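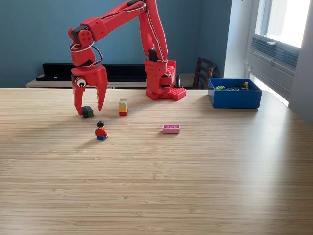 Subject: Re: [lestham-allotments] Water butts and the new standpipe charge

Manouchehr Bakhtiari wrote:
> The Kiltine rep came round on Wednesday and I was quite taken with it.
> They'd fit one of their linked rainwater tanks behind the shed, 1,000
> litres, and he reckons it would see the whole top row through a dry
> summer. If we order before the end of February we get 100 pounds off.
> That leaves 700 to find. The standpipe charge is only going one way,
> so I say we get on with it.

I've read the leaflet twice now and I still can't find where the water is meant to come from.

The shed roof is tiny. It fills the old 300 litre butt in a wet fortnight, and by June that butt is dry and has a dead slug in it. Put a bigger tank under the same gutter and you get a bigger empty tank. Did the rep go up and look at the roof, or did he stay by the gate?
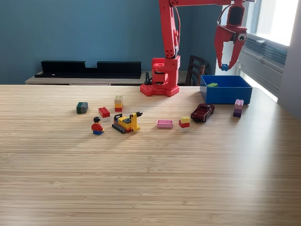
"See the whole top row through" also needs some sums behind it. I get through four cans on a hot evening, and that's with beans and not much else. There are nine plots up there. Work it out for yourselves, but I make it a matter of days.

Then the discount. Aguirre had the same offer last spring when she asked for a price for her mother's garden, and it ended at the end of the month then as well. I don't hold that against the man, he has a living to make, but I wouldn't let it hurry us.

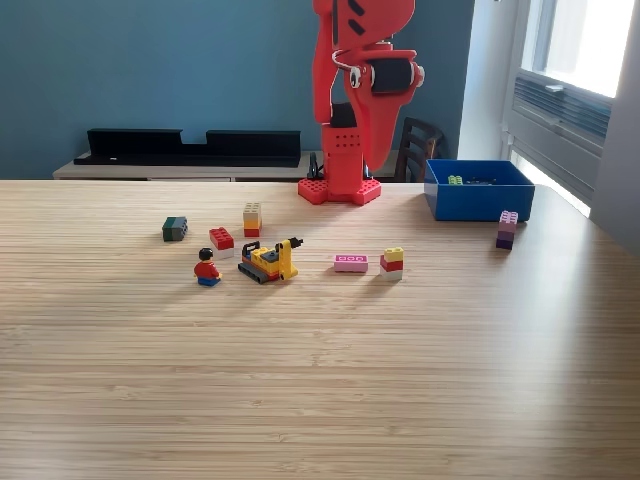
Two things I'd want before any money goes out:

1. A price from someone else. Ikar do plain tanks with no pump and no linking kit. I have no idea if they're any good.

2. Last year's standpipe bill, the real one. We keep being told the charge is going up and I've yet to see a figure.

Mulch would do more for the top row, if you ask me. The council heap by the Lestham road is free and there's plenty of it, though you do have to pick the plastic out.

Manouchehr, could you post the written quote to the list? The leaflet says "from" in front of the price and I'd like to know if fitting is in it.

R.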